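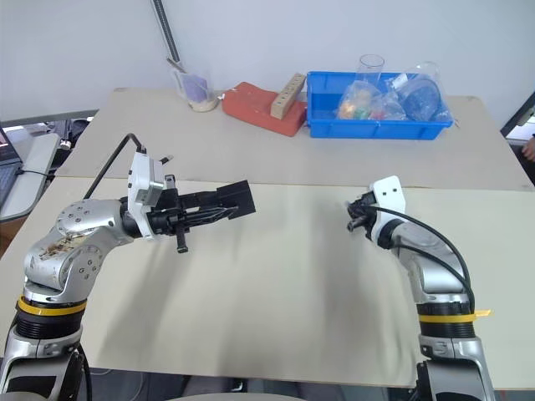
Clukell
Home Tables Workshop News Stockists Contact

News, June
By Kyu-ri Jeon

Clukell launches the Plomero, a big work table for people who never have enough room

Hello from the workshop! I've been itching to write this one for months, and now I'm finally allowed to. From this month you can order the Plomero, our new large work table, and I think it's the best thing we've made (I would say that, but I've also been cutting out curtains on one all spring, so I do have some grounds).

It's a simple idea. The top comes in two sections, a pale cream one at the front and a greyish-beige one at the back. The cream bit is your working side, where you spread out your fabric, your wrapping paper, your half-finished jigsaw or whatever else has taken over the house. The back section is for the things you want near you but out of the way. A thin brownish seam runs across between the two, and I find I use it as a sort of border. Scissors and tape live behind it. If they creep forward I shove them back.

We rounded the rear corners as well. Our first version had square ones and I caught my hip on them more times than I'd like to admit, usually while carrying tea.

The Plomero was drawn up by Abelardo Palma, who has been designing for us since we were all squeezed into a unit behind the bus depot. I asked him for something clever to put in this release and he gave me this:

"People kept telling us they worked on the floor. They had a table, but it was too small or too full, so they knelt on the carpet and got sore knees. I wanted to get them up off the floor. The two colours came later, when Eun-ji laid a spare grey-beige piece behind the cream one to see if it fitted and we all liked the look of it."

That's Eun-ji Ki, our finisher, and she'd like it known that she was only tidying up.

We lent early tables to 11 households and small workshops over the winter and asked them to be as rude as they liked. One went to Woo, the little alterations shop run by Jong-dae Myung, where it has been used for hemming, pressing and, on one occasion, a birthday buffet. Jong-dae's verdict: "I can lay a full-length coat down flat and still put my lunch behind it. Please don't ask for it back." We haven't.

The grumbles were useful too. Over 30 changes went into the final version, most of them tiny. The underside edge is smoother now, the feet adjust by hand, and the assembly sheet has been rewritten from scratch after my own mother rang me up about step 5. You'll want two people to lift the top into place.

Looking after it is easy enough. Wipe it with a damp cloth, dry it off, and don't put hot pans straight on it. The cream side does show up pencil marks, which I quite like when I'm measuring, and they come off with a soft rubber.

Orders are open now through our own shop and through Droltell, who are handling deliveries for us. Allow six weeks, as every top is finished by hand and there is only one Eun-ji. If you'd like to try one first, come and lean on the one in our showroom. The kettle's usually on by 11 in the morning, and you're welcome to bring your sewing!

For press samples, prices and trade enquiries, please ask for Fulgencio Xolalpa at the Clukell office. For anything about curtains, ask for me.

Back to News Next story Top of page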